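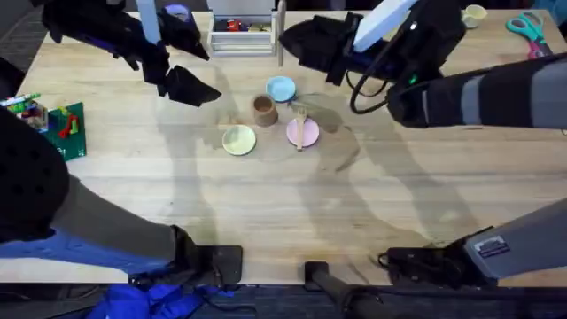
Kallville 应用技术中心 | 自动化设备评测组
现场评测:Garnuleck 双臂桌面操作平台(开放日演示)
发布:11/14/21

Garnuleck 的双臂平台八月开始接受试用申请,本组在 Kallville 开放日上第一次看到整机运行。演示由集成商 Toledano 负责,夹爪的控制软件来自 Isaksson。以下为现场观察及试操作记录,未做实验室级测量,重复定位精度等指标留待样机到货后补测。

一、工位布置
两臂相对安装,底座支架固定在木纹桌面的近侧边缘,末端从左右两侧伸向桌面中部。这种布置的好处是中间区域双手都能够到,代价是靠近操作者一侧的桌沿被支架占去,人工补料要从侧面绕。左臂根部有黑色软包外罩,表面带孔点,臂身局部套蓝色护套。右臂没有看到同样的外罩,Toledano 的人员答复称护套按工位选配,报价单中单列。

二、演示内容
任务为餐具整理:三只圆盘(浅蓝、粉、浅黄绿)、一只棕色圆筒杯、一把浅色木叉。初始状态下杯子居中,三只盘子松散围在四周,木叉搁在粉盘上,叉齿朝蓝盘方向。要求是叉子先移走,盘子叠放,杯子最后归位。桌上其余物品,包括白色镂空收纳盘里的小玩具、绿色积木底板、浅黄色杯子和一把剪刀,均作为干扰物保留,不参与任务。
木叉是整套物品里最难的一件。它较薄,又贴着盘面,夹爪需要从叉柄伸出盘沿的一段下手。我们看的几轮中,右臂有一次夹取角度偏大,把粉盘带动了一小段,随后由左臂压住盘沿重试,整个过程没有人工介入。圆盘的抓取稳定,杯子也没有出过问题。

三、夹爪
两侧末端均为黑色夹爪,指形不同。左侧手指带棱面,张口朝下时遮挡较少;右侧手指宽而平,适合夹盘沿,但接近桌面时占位大,两只盘子挨得近就不好插入。右夹爪侧面有绿色指示灯,按随机手册说明,常亮表示通信正常,故障代码须回到软件界面查看。希望后续版本把夹持到位也做成灯光提示,现在操作者只能盯屏幕。
单侧夹爪换指我们试了一次,用时 132 秒,工具为随附的一把内六角扳手。螺钉位置偏内,手大的人不太顺。

四、走线
本次扣分最多的项目。右夹爪处有一段黑色电缆向下垂出一个弯再折回,低位横移时离桌上物品偏近。演示中没有发生勾挂,但若换成带把手的杯子或更高的容器,建议先加卡扣收紧。Toledano 称量产版会改走臂体内侧,交付时间未给。

五、软件
Isaksson 的示教界面逻辑清楚,新建一个抓放点需要五步,改点两步。双臂互锁默认开启,一侧进入公共区后另一侧在边界外等待,节拍因此偏慢。可以手动划小公共区,但界面不提示划小后的最小臂间距,只在运行时报警停机。中文翻译有 23 处未完成,集中在报警页,已整理成清单交给对方。
日志可导出为表格,单文件上限 300 条,超过后自动分卷。连续跑一个班次的用户要留意存放路径。

六、照明
场地为顶部漫射光,两臂在桌面上投下大片柔和的灰影,杯子和粉盘周围最深。软件的曝光设置只有自动和三档固定值,没有分区补偿。我们把固定值调到中间一档后,粉盘边缘的识别框不再跳动。深色桌面未试。

七、价格与适用范围
开放日试用套餐报价 1,685 欧元,为期两周,含运输和半天培训,不含护套和备用手指。用于教学、抓取算法验证和小件分拣的前期评估,这个价格可以接受。需要连续生产节拍的用户不建议现在采购,走线和互锁两项应等更新。

评分(满分十分)
机械结构:8
夹爪:7
走线:5
软件:7
文档:6

补测项目:重复定位精度,满载温升,急停后的恢复时间,深色及反光桌面下的识别。样机已申请,结果另页发布。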